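Skulow Project, Module 2 report
Sorting and setting out a mixed table

Submitted June

1. Aim

Our group took the tidying brief. Question was simple enough: if you put a mixed lot of things on a table, play blocks and food together, what layout makes them quickest to find again? We compared three layouts. Mixed heap, single row along the back, and two groups (food one side, blocks the other).

2. Background

Not much written on this that we could get hold of. The Kinyua handout from the first term says keep the front of a work surface clear and store to the rear. The Droriria kitchen notes say nearly the same but for worktops. Both assume all the things are one kind. Ours werent, so we wanted to see if the advice holds.

3. Method

Each layout was set up on the same table in the Imivstead workshop. A person stood at the front, was told one thing to find, and touched it. Timed with a phone. 74 trials were planned in total, 20 each for the heap and the row and the rest for the two groups. One trial was thrown out, timer not started.

Tabletop is dark grey and matt. We picked it on purpose, the lighter one in the same room gave glare and the pale blocks got lost on it. Black curtain behind for the same reason. Lamp stayed where it was throughout.

Rules for the row:
- everything at the back, front half clear
- long blocks lie flat, lengthwise
- nothing on top of anything else

4. Results

Row beat heap by a long way. Mean for the heap was 19 tenths of a second, row came out at 17 tenths in the first batch and then dropped further once people had learned where things were. Two groups was in between, which suprised us.

Colour did most of the work. The yellow pepper was found first time by everyone. Red block also quick. The cream block slower, people went past it and came back.

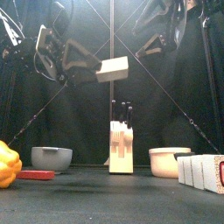

Fig. 1. Row layout along the back of the table, yellow pepper at far left with the red block next to it. Cream block lifted clear.

5. Problems

Peppers roll a bit, had to be put back between trials. Same people did all three layouts so there is a learning effect, should have swapped the order round. Also we only used one table height.

6. What we would change

Mix the order of layouts. Add more bright things, two is not enough to say anything about pale vs bright. Try the row on the lighter tabletop as well, even with the glare, so the two can be compared properly. Raw times are in the appendix, sheet 2.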